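Capítulo 6
Los textiles blandos de la casa: conocerlos antes de guardarlos

Objetivos del capítulo
Al terminar estas páginas, el alumno sabrá distinguir al tacto y a la vista un tejido de pelo de uno liso, elegir el plegado que conviene a cada pieza y preparar un lote mixto para el armario, el arcón o la caja.

Cuando empecé a dar clases de economía doméstica en la escuela de Sopacua, hace ya más cursos de los que me gusta confesar, tenía la costumbre de abrir el tema de los textiles con una tabla de fibras. Algodón, lana, poliéster, acrílico, y así hasta que sonaba el timbre. Los alumnos la copiaban con mucha paciencia (eran muy buenos, aquellos alumnos) y a la semana siguiente doblaban una manta de pelo exactamente igual que una sábana, apretándola con el antebrazo para que abultase menos. Fue mi compañera Hülya Tokgöz quien me propuso empezar por el otro extremo: poner las telas encima de la mesa, dejar que las manos se hundieran en ellas y sacar la tabla después, cuando ya hubiera preguntas. Desde entonces lo hago así, y así está ordenado este capítulo.

Llamaremos textiles blandos a todas esas piezas de la casa que tienen más volumen que forma: mantas, cubrepiés, cojines, fundas acolchadas, batas gruesas, muñecos de peluche, toallas de rizo largo. Una camisa tiene cuello, puños y costuras que nos dicen por dónde doblarla. Una manta de pelo no nos dice casi nada, y por eso acaba tantas veces hecha una bola en el fondo del armario, con otra prenda enredada dentro que se da por perdida hasta el invierno siguiente. ¡A quién no le ha pasado!

Antes de plegar nada conviene mirar tres cosas: el pelo, el color y el borde. El pelo nos indica cuánta presión admite la pieza. El color nos ayuda a separar lo que puede compartir bolsa de lo que más vale guardar aparte, sobre todo si hay rojos o corales intensos junto a blancos y cremas. Y el borde, cuando lo hay, es nuestra mejor guía, porque una banda de otro tono nos enseña enseguida si el pliegue va derecho o se nos está torciendo. Fíjese el lector en las arrugas también, que a menudo cuentan cómo descansa la tela y hacia dónde quiere caer.

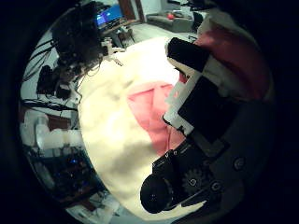
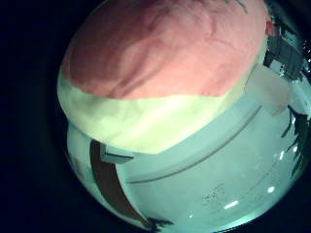
Figura 6.1. Textura y color en los textiles blandos. En la primera fotografía, pelo blanco crema con una zona rosa en medio, surcada de pliegues finos; en la segunda, rojo coral con una banda de color crema amarillento en la parte baja.

Los dos casos piden un trato distinto, y vale la pena detenerse un momento en cada uno. Un conjunto esponjoso y claro engaña mucho al ojo: parece más grande de lo que es y esconde con facilidad cualquier cosa que se meta entre sus pliegues. La norma de la casa – de mi casa, quiero decir, que luego pasó a ser la del aula – es abrirlo siempre del todo antes de guardarlo, sacudirlo con suavidad y repasarlo con la palma de la mano en el sentido del pelo. Si aparece una tela de otro color, se comprueba si va cosida o si solo está metida ahí, y en este último caso se aparta.

Cuando hay dos colores bien delimitados, en cambio, el trabajo se aligera. Tomamos la línea donde se encuentran como si fuera una regla, alisamos las arrugas desde el centro hacia ella y solo entonces hacemos el primer doblez. Eliécer Alvarado, que lleva el taller de tapicería Graltero y nos visita cada mes de marzo, enseña a los alumnos a pasar dos dedos por esa línea con los ojos cerrados, buscando el cambio de grosor. Al principio se ríen. Después lo hacen todos, y algunos me han contado que siguen haciéndolo en casa con las toallas.

Unas palabras sobre la superficie de trabajo, que suele olvidarse. Una superficie lisa y clara deja resbalar la tela, y eso es una ventaja al girar una pieza grande y un fastidio al enrollarla. Para enrollar ponemos debajo una toalla seca. Para doblar, nada.

Palabras que usaremos
Pelo: conjunto de fibras que sobresalen de la base del tejido.
Mano: sensación que deja una tela al tocarla.
Banda: franja de color o tejido distinto que recorre un borde.
Descanso: tiempo que se deja una pieza extendida antes de plegarla.

Para empezar
Busque en su casa 3 piezas blandas que lleven tiempo guardadas. Ábralas, déjelas en descanso mientras lee el apartado siguiente y anote en su cuaderno por dónde se han marcado las arrugas. Vuelva a plegarlas siguiendo el borde, si lo tienen, y compare el bulto con el que hacían antes. Guarde esas notas, por favor, que nos harán falta en la página 179, al estudiar el reparto del peso en los estantes.

6.1 El pelo y su dirección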